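Where Keys Go to Die, and How to Stop Them

Every household has a flat surface that eats keys. Ours was a plastic folding table by the back door, bought to hold seedlings for one spring and still on duty years later. You come in, you put the keys down, and by morning they are under the mail, under a hat, or in the pocket of someone who has gone to work in Balau.

My neighbor Dorin Ardeleanu once missed a dentist appointment with his car key under a seed catalog. He was not sorry about the dentist.
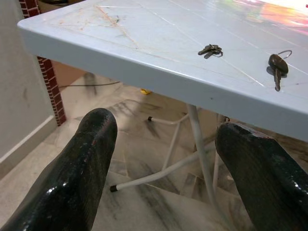

Heltton — Saturday, March 31, 2018

A table is a fine place to sort keys and a terrible place to keep them. So sort them there, once. Put down every key you own and try each one in a lock. Any key that fits nothing goes into an envelope marked "mystery" and into a drawer. You will not throw it out. I know this because I haven't either.

Next, split up the big bunches. A shed key has no business riding around with the house key all winter, wearing holes in your coat. Give it a ring of its own. If your fingernails object to split rings, slide the edge of a coin in first.

Then put up hooks. The stick-on kind is plenty for keys, and you don't have to find the drill (or the drill's key, don't get me started). A few things I learned by doing them wrong:

Wipe the wall with rubbing alcohol and let it dry. Sticky pads hold on to whatever they touch first, and if that's dust, you've hung your keys on dust.

Press hard for a full minute. Counting to ten quickly doesn't qualify.

Leave the hook alone overnight before you hang anything on it. The packet says so in tiny print, and the packet is right.

Space them wider than looks sensible. Two rings hung close together will tangle, and you'll pull both down when you're late.
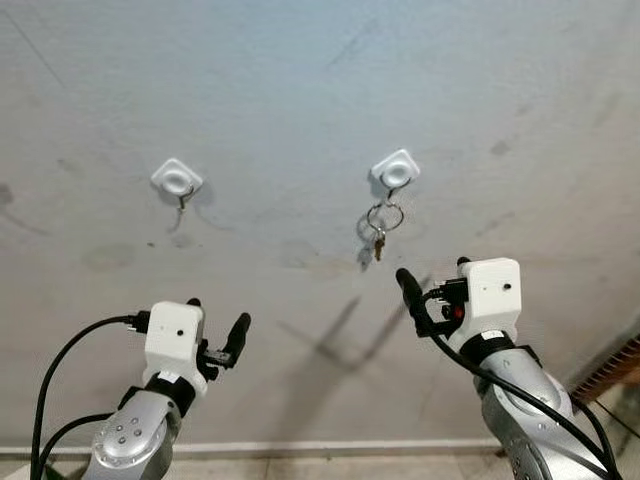
One key to a hook is the rule in our house, and it lasted 4 days before somebody hung an umbrella. The umbrella took the hook with it. It took a bit of the paint too, and that spot now lives behind a calendar.

If a hook does come down, don't press it back on with the old pad and a hopeful expression. Peel off what's left, clean the wall again and use a fresh strip. Mihret Berhe warms hers with a hair dryer before peeling, and her walls look a good deal better than mine.

Spare keys get a hook of their own, away from the door. Ours is inside the pantry, next to the aprons.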